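The shop that wants your old hats back

Bider has sold hats from the same parade of shops in Truritz for years. Since spring it has also taken them back. Bring in an old cap and you get a voucher, and the cap is "given another life", according to the poster by the till.

I asked the owner what that life was. "Most get washed and sold on," she said. Most? She thought so. Of the 2416 handed in so far, 229 had gone back on the shelf. That isn't most, and I said as much. "It's early days," she replied. "Sorting is slow, and people bring us all sorts."
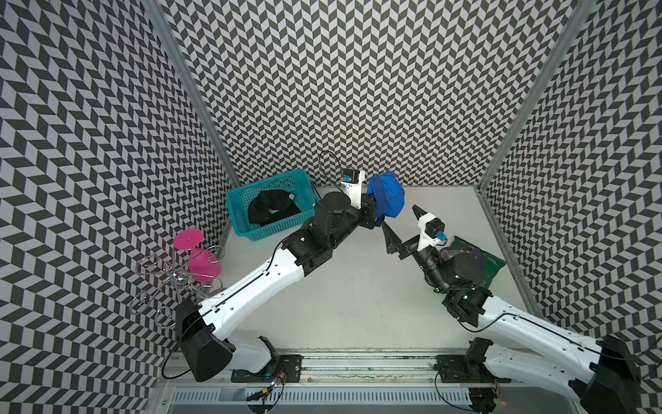

A customer waiting to pay had been listening and put in that she'd swapped three caps already and bought three new ones with the vouchers, so she now had exactly as many hats as before and less money. The owner laughed. I'm not sure it was meant as a joke.

The rest go to Lobo, a firm that shreds cloth for stuffing. Had she visited? "They send us a report." Could I read it? "It's more of an email." The email, which she did find for me, gives a weight and a thank you. It doesn't say where the stuffing ends up.

She was firmer on the money. Vouchers cost the shop up to 500 a month, she told me, and she called that "a loss we're happy with". Sales of new caps have risen over the same months. She puts this down to the weather.

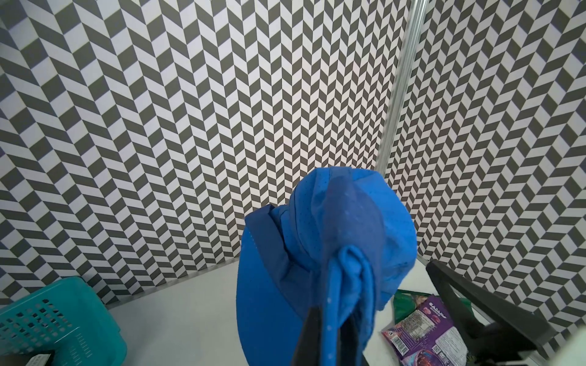 What happens in August

The scheme is due to grow. Plestetora, the shopping centre out by the ring road, wants a collection point by the main doors. "They're very keen," the owner said. Keen enough to pay for the sorting? "We haven't got to that bit."

I asked whether she'd ever tell a customer to keep the old hat and wear it longer. She took her time over that. "If it still fits," she said.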